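Small Sellers Help – Packaging and Personalised Goods

Engraved boxes arriving with rubbed lids, and who pays when the customer gave the wrong spelling

Posted by Plasberg_Gifts, 4th January

I make engraved wooden keepsake boxes, mostly for weddings and christenings. They are unfinished beech with a hinged lid, and I burn the name and date in with a small laser. I started in August and have sold 62 so far through my own page and a shop in Skumcombe that takes orders for me. Two problems have come up more than once and I would like to hear how others deal with them.

The first is marks on the lid. I wrap each box in tissue, then bubble wrap, then put it in a brown carton with shredded paper round it. Four customers have sent me photos showing a greyish rub across the engraving, as if the soot from the burn had been smeared along the grain. The boxes look clean when I pack them. I wipe them with a dry cloth first. One had a pattern of small dots all over the lid that matched the bubble wrap.

The second is spelling. The order form has a free text box and I engrave what is typed in it. Last month a customer typed "Katherine" and then said it should have been "Katharine". She wants a new one free of charge and says I ought to have asked. My page says to check spelling, but it says so near the bottom. The box costs 36 pounds with engraving, so it is not a huge sum, but the blank is nearly half of that and I can't sell the wrong one to anybody else.

I would also like to know if people send a proof for every order. I have avoided it up to now because it seems like a lot of messages for a one-line engraving.

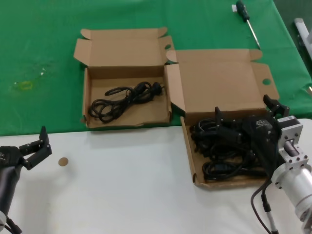 On cartons, I have been using whatever the blanks come in, and I am thinking of buying proper ones from Feltmont. They do a plain postal carton in a size that would leave a finger's width all round the box. I like the sort with the lid joined at the back and little tuck flaps at its top corners, shallow enough that a coiled cable lies in it like something on a tray, and the lid stands up out of the way when you open it. They come in packs of 100, so I don't want to get it wrong. Would a closer fit make the rubbing better or worse?

Thanks in advance. I can put up a photo of one of the marked lids if it helps.

Svetozár Říha
Member, engraving and woodwork

The grey rub is almost certainly soot left in the engraving. A dry cloth moves it about and pushes some of it into the open grain next to the letters, where you may not see it under a warm lamp. Then the box shifts in the post and the wrap does the rest.

What I do with bare wood:

Put masking paper tape over the whole engraving area before burning and press it down well with a card. Burn through it. Most of the smoke lands on the tape.

Peel the tape off slowly and pick the middles of the letters out with a pin. This is tedious with small script.

Brush along the grain with a soft toothbrush, then go over it once with very fine abrasive paper wrapped round a flat block. Two light strokes are enough.

Seal it. Even one thin coat of clear wax or water-based varnish will hold what is left. Leave it a full day before wrapping. If your listing says "unfinished" you will need to change it.

The dots are a different thing. They are from bubble wrap put on with the bubbles facing in, and they are worse if the finish is still soft or the parcel has sat somewhere warm. Turn the wrap round so the flat side faces the wood and keep a sheet of acid-free tissue between. I stopped using bubble wrap altogether and went over to thin foam sheet from Albers. It costs a bit more per box, but I have had no dots with it.

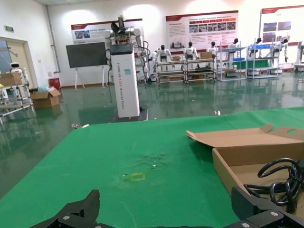
On fit, closer is better as long as the wooden box can't touch the carton wall. Movement is what causes the rubbing. Shredded paper looks nice but it settles to one end, and after that the box can slide. I would put a folded strip of card down each long side and a pad at both ends, then close the lid and shake it. If you can feel anything shift, add more. Do this with one finished box and post it to yourself, or to a friend at the far end of the country, before you order the full pack. Ask Feltmont for a couple of samples as well. Most carton suppliers will send one or two if you ask.

Also check the inside measurement. Sizes for cartons are sometimes given outside and sometimes inside, and on a small carton the thickness of the card matters. I once bought a batch that was four millimetres too short and I am still using them for offcuts.

marrowlane

She typed it, so it's her mistake. Don't give it free, you'll be doing it every week. Put it in capitals at the top of the listing.

Feather and Fold
Member, paper goods and small gifts

I don't agree with the reply above, or only partly. You are probably within your rights to say no, provided you engraved exactly what she sent, but I would meet her halfway. I charge the cost of the blank and do the second engraving for nothing. Nearly everyone accepts that, and it is cheaper than a bad review. Keep a copy of the original order text either way, and quote it back politely in your first reply so there is no argument about what was typed.

For proofs, I have sent 548 personalised orders and I have never done a drawn proof for a single line of text. What I do is have the order confirmation repeat the wording on a line of its own:

Your item will be engraved exactly as follows, including capitals and punctuation.

Then the text, and under it: Please reply within 24 hours if anything needs changing. After that we begin work and can't alter it.

It goes out automatically, so there are no extra messages to write. I get a correction on maybe one order in thirty, and those are all ones that would have come back as complaints. For anything over two lines, or with a date in it, I do send a proof. Dates are worse than names. People put the day and month the wrong way round, or give the year of the engagement.

Two more things for your form. Split the free text box into separate fields for name, date and message, with a limit on each. And don't correct anything yourself, however odd it looks. I once "fixed" a missing letter in a surname and it had been right the first time, so that one was my bill.

If the shop in Skumcombe is writing orders down by hand, give them a slip for the customer to fill in and sign. Otherwise you can't tell whose slip it was when a name comes out wrong, and you end up falling out with the shop over it.

Plasberg_Gifts

Thank you all. I have ordered masking tape and turned the bubble wrap round for now. I have offered the customer a new box for the price of the blank and am waiting to hear. Svetozár, which grade of abrasive paper do you use after the brush?

Svetozár Říha

400 on beech. Go finer if you are not sealing it.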